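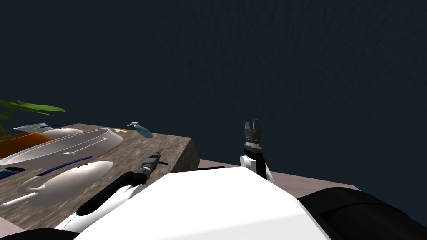
Why does the gripper command arrive late in my sim when the arm commands are on time?

The arm and the gripper are probably being read from two different queues. Stamp every action when the policy puts it out, send arm and gripper targets together in one message, and the lag should go away.

Home Topics Unanswered Tags Log in

Filed under: Manipulation > Simulation > Control loops

Asked in June by prindle_bot

Okay, longer version of my problem. I'm running a two-arm robot at a countertop in Prindness, with a learned policy on top and the stock controller underneath. The policy puts out action chunks, the controller eats them one step at a time, and the arms track really nicely. I was so happy with the arms! Then I plotted the gripper and the close command shows up 518 ms after the arm has reached the pose it was meant to close at. So the hand gets there, sits around, starts to leave, and then closes on whatever happens to be left between the fingers.

I've tried:

- raising the gripper speed limit (closes faster, still starts late)
- shorter chunks (a bit better, jerky arms)
- turning off rendering for the spare cameras (nothing)

It's the same delay on both hands. Recorded demos replay fine through the same controller, so I don't think it's physics. Where would you look next?

tallowandwire

I had this exact thing and lost a good part of a month to it. My arm targets went through an interpolator and my gripper targets went through the "discrete events" queue, and that queue only got emptied at the end of a chunk. Replay skipped the queue completely, so replay looked perfect and I kept blaming the policy (sorry, policy).

Print the step index on both sides. I mean really dumb printing: index when the policy emits it, index when the controller applies it, one column for arm, one for gripper. If the gripper column jumps in blocks you've found it. Mine did.

After that I treated the gripper as one more joint and let it go through the interpolator with everything else. You lose the crisp open/close but I never missed it. If you want to keep it crisp, threshold it after the interpolator.

One more thing, don't retrain until this is fixed. I retrained first and the new policy learned to close early, so when I fixed the queue I had the opposite bug.

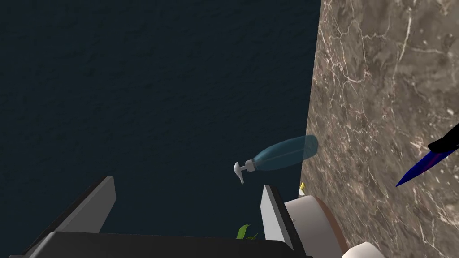
Page last changed: June, 4:40 pm

kettlemath

Agree with the queue answer, but check your observations too. The wrist view has the fingers spread and the blue pump bottle tilted right above the tips, and I'd want to know which sim step that came from and which joint state got paired with it. A wrist image that's a few steps old will make a policy hold off on closing even if your control side is perfect. The two delays add up and on a plot they look like one.

What I do is log sim time in the image header, log it again with the joint state, and subtract. I went through 2194 steps that way in Tellska and the gap was a flat zero until step 610, then it jumped to 5 steps and stayed there. My image buffer had filled up and was handing me the oldest frame every time. Setting the buffer length to one fixed it.

Also, translucent stuff like that bottle is a pain if anything in your stack uses depth. Try the same run with a solid material on it before you go chasing timing. Costs you one line in the scene config.

dmcv

did you try updating? the new controller in Cevevo does grippers differently I think, not sure if it talks to Prindness though

prindle_bot

Did the printing thing and yep, gripper column moves in blocks, same length as my chunks. Moving it over to the interpolator now. I'll check the image times afterward, I never logged those at all.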